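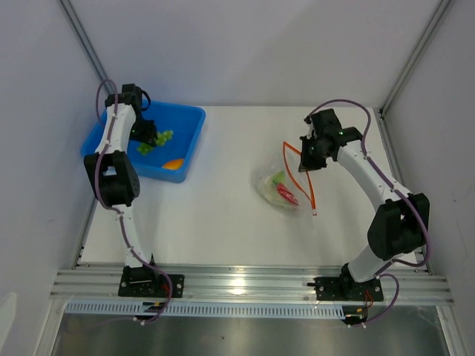
Unit 6: How a Bill Gets Stuck (and Sometimes Unstuck)

Course handout, State and Local Politics, June 2025
Instructor: Mizanur Karunaratne

Last time we followed a bill from an idea to a printed draft. Now comes my favorite part of the whole course, the committee stage! Most bills that die in a legislature die right here, and very often they die without a single vote being taken. Keep that in mind when you read news stories saying lawmakers "rejected" something. Ask who rejected it, and when.

6.1 Referral

A new bill is sent to a committee by the presiding officer. It sounds like office work, but it's a real source of power. A bill on school bus contracts could go to Education, to Transportation or to Budget, and the three groups may see it very differently. Sometimes a bill is sent to two committees in a row (double referral), and then it has to survive both.

Our running case is the Parholm water bill. Parholm is the made-to-order state we use all term, and its lower house got 1,368 bills in one session. The water bill would have let small towns such as Nindton and Gronow share a treatment plant and split the cost. Everybody expected it in Natural Resources. The speaker sent it to Budget, where the chair wanted no new spending at all.

6.2 What the chair controls

The chair decides which bills get a hearing, in what order, and how long witnesses may talk. In Parholm the chair has 30 days to schedule a bill, after which members can try to force it out. Look at the rule sheet from Unit 4 again before you do the exercise — the clock starts at referral, and a lot of you started it at introduction on the last quiz.

6.3 The hearing

Read both witness statements in the packet. The Nindton mayor talks about pipes and monthly bills. The county association talks almost entirely about who would be liable if the shared plant failed. Same bill, two different arguments, and the members' questions follow the second one nearly all the way through (I find this part of the transcript gripping, and I hope you will too).

6.4 Markup

Markup is where members change the text. Terms to know:

Amendment: a change to part of the bill.
Substitute: a whole new text under the same bill number.
Poison pill: an amendment meant to make the bill impossible to pass.
Tabling: setting the bill aside, often for good.

The water bill got a substitute that limited sharing to towns with fewer than 200 connections. Neither Nindton nor Gronow qualified. Was that a compromise or a poison pill? Good people disagree, and I want to hear you argue it out.

6.5 Discharge

A discharge petition pulls a bill out of committee and onto the floor. Members sign in public, so a signature can cost them the chair's goodwill later on. The water bill's sponsor gathered 30 signatures and fell short.

For next class

Read Mircea Sârbu's chapter on committee chairs, including the long note on the Skakwood annexation fight. Write one page on whether the sponsor should have accepted the substitute. Bring a printed copy — we'll trade papers in pairs and mark them up.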